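Gridard Approves Equipment Plan for Household Handling Program

Wed 23 June

The Gridard Institute for Applied Automation has approved an equipment plan for its household handling program, which studies how robots may be taught to fold, sort and put away clothing in ordinary homes. The plan covers hand-held grippers, spare parts, data storage and one stationary robot arm. It takes effect with the new budget year.

Under the plan, the largest share of spending will go to hand-held units. The institute had previously considered a second stationary arm for its Brutholm laboratory. A review completed in April found that the existing arm was in use for less than half of the available hours, while requests for hand-held units regularly exceeded the number on the shelf. The second arm has been removed from the request. The existing arm will be replaced when its service agreement ends.

Purchasing will take place in 2 stages. The first stage provides for complete grippers, each supplied with a camera mount, a carrying case and one set of replacement finger pads. The second stage will be released after the program has reported on the condition of the first units. Departments wishing to add their own units to the first order must submit a request with an account number before the order is placed. Later requests will be held for the second stage.

Finger pads and linkage pins are listed separately as consumable items. In the current year these parts were charged to general laboratory supplies, and the program exceeded that line well before the end of the year. The new plan provides 400 replacement pads in a dedicated line. Unused pads may be carried forward. Transfers from this line to travel or staffing will not be permitted.

The plan also sets a service limit for each gripper. After 200 hours of recorded use, a unit must be returned to the Brutholm workshop for inspection of the pivots, the mount and the camera fastening. The workshop will keep a log for each unit by serial number. Units returned without their log sheet will be inspected after those with complete records.

Three suppliers were invited to submit offers. Foso was selected for the hand-held units on the basis of delivery time and the availability of individual parts. Žukauskas will supply storage and backup equipment under an existing agreement that has been extended without a change in price. The institute did not award the contract for carrying cases, as the offers received did not meet the requirement for a rigid insert. That contract will be advertised again.

Work with clothing and bedding in furnished rooms remains the central activity of the program and accounts for most of the hours on which the plan is based.

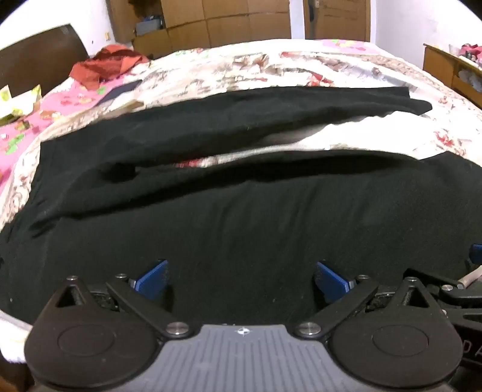
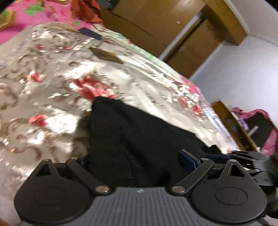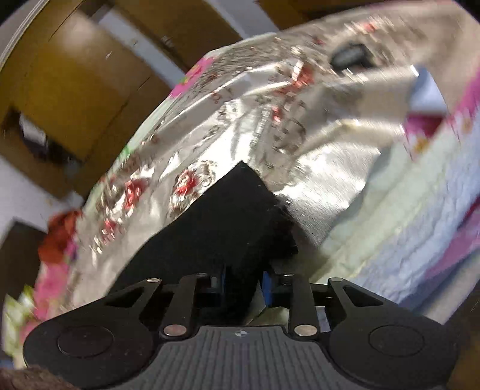
Hand-held grippers at work over patterned surfaces in a furnished room.

Storage requirements were calculated separately from the equipment count. The program completed 1837 recorded sessions in the current year, and the number is expected to rise when the new units are delivered. The plan provides for one primary storage system in Brutholm and one backup system at a second site. Recordings will be copied to the backup system each night. Sessions that fail the quality check will be kept until the end of the following quarter and then deleted.

Participating households will continue to receive a fixed payment for each session. The payment is charged to the program's operating budget and is not affected by the equipment plan. The institute has set aside a small reserve for the repair or replacement of household property. No withdrawals were made from that reserve in the current year, and the amount remains unchanged.

Staff who will use the new units must complete the revised handling course before equipment is issued to them. The course includes battery storage, cleaning of the finger pads, and the procedure for reporting a loose pin or mount. Staff who completed the earlier version need to attend only the second part. Course dates will be posted on the program's internal page.

Equipment now in service will be collected when replacements arrive. Units that pass inspection will be kept as spares or offered to teaching laboratories within the institute. Units that fail will be taken apart for usable components. No equipment purchased with program funds may be sold or given to outside parties without written approval from the purchasing office.

The full equipment list, including part numbers and delivery terms, is available from the purchasing office in Brutholm. Questions concerning departmental requests should be sent to the same office and should include the department name and account number.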